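Keeping the Arm Honest: A Morning at Duvow

The technician who looks after the two arms at Duvow would like it known that most of her job is wiping things. She laughs when she says it, but she means it too. "People picture me with a laptop and a big wrench," she told me, pulling out a stool, "and mostly I've got a lint-free cloth and a flashlight!"

She has kept the Pendari cell running since July, and she talks about it the way some folks talk about an old truck. Every morning starts with the fingers. She checks the pads, works the pivots open and shut by hand, and then sends the gripper down beside the same green pepper to see that it stops where it did the day before.
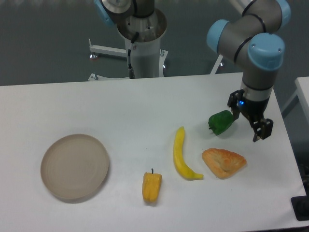

How often does the gripper need real service?

"Every 800 hours I take the fingers off and clean the pins properly, and at 3000 I change the pads whether they look tired or not. In between it's just looking and listening."

Listening matters a good deal, it seems. A dry pivot has a little tick to it, she says, and she once chased one for 2 days before finding that a screw on the wrist had backed out. (She still has the screw, in a jar.) Now she goes over the wrist bolts on the first of the month, along with the cable and the feet of the stand.

The part she enjoys most comes after any repair, when she teaches the grip again from scratch. A pepper is a nice shape for it, she told me, with those lobes that want to roll away from you. "I bring the fingers in slow, I close, I look from the side, I open up again. I'll do that 18 times before I let it run by itself." 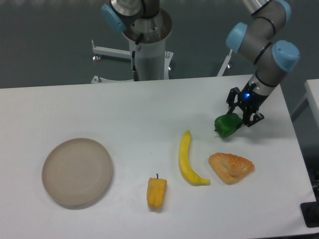 The green pepper between the gripper's fingers, close to or touching the table at Duvow.

Next on her list is the controller fan, which has started to hum, and she has a new one on order from Treliditz.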